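Search this site
Search
Menu

Laundry Handling Project: Gallery

Student robotics club, Bustamante Technical College
Posted 7/30/21 by Despina Cozma

The laundry handling project is the club's two-arm task for this year. The robot has to pick up a loaded basket by the rim, carry it to the washing machine, set it down and transfer the garments. Work is divided between two groups. The Brendel group writes the arm control and the grasp planner. The Lurico group handles the base, the wiring and the log files. Severino Vallejo supervises both.

The arms are controlled from one process. Early code ran each arm in its own process and passed positions between them, and the two sides drifted apart during the lift. Moving to a single process removed most of the drift. Joint commands now go out at 100 Hz to both arms from the same clock, and camera images are saved with the same time stamps.

A run has 4 stages: approach, grip, lift and carry. Each stage has a stop condition, and the operator can end the run at any point from the keyboard. Runs are logged whether or not they reach the last stage. The target for the year is 1,000 logged runs, of which 200 are set aside for testing and are not used to tune the planner.

Garments are placed in the basket unfolded. Position is not controlled, so the weight is often off center. The planner does not estimate the load before the lift. It compares the torque at the two wrists after the rim clears the floor and corrects the height of the lower side. The correction is limited to small steps. Large steps made the basket swing.

The picture is from the head camera and shows a two-hand rim grip with a mixed load.
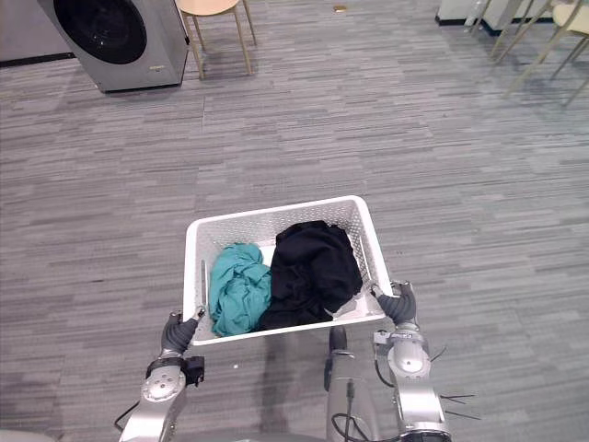 Rim grip at the two near corners. Load: one teal garment (left), one black garment (right). Washing machine at upper left.

Notes on the grip: the fingers close on the rim only. The side walls are perforated and flex under load, so the planner treats them as a no-contact area. Corner grips are preferred to mid-side grips for carrying, as they leave the opening clear for the camera.

Still open: cable routing at the forearms, and a slower release at set-down. The Lurico group will report on the cables in October. Parts requests go through the Veltiteck order sheet in the lab folder.

Related items
Gripper finger replacement, step by step
Base wiring diagram, second revision
How to read the run logs
Joining the club: forms and lab hours

This site uses cookies to remember your settings. By continuing to browse, you accept their use.
Accept
Cookie settings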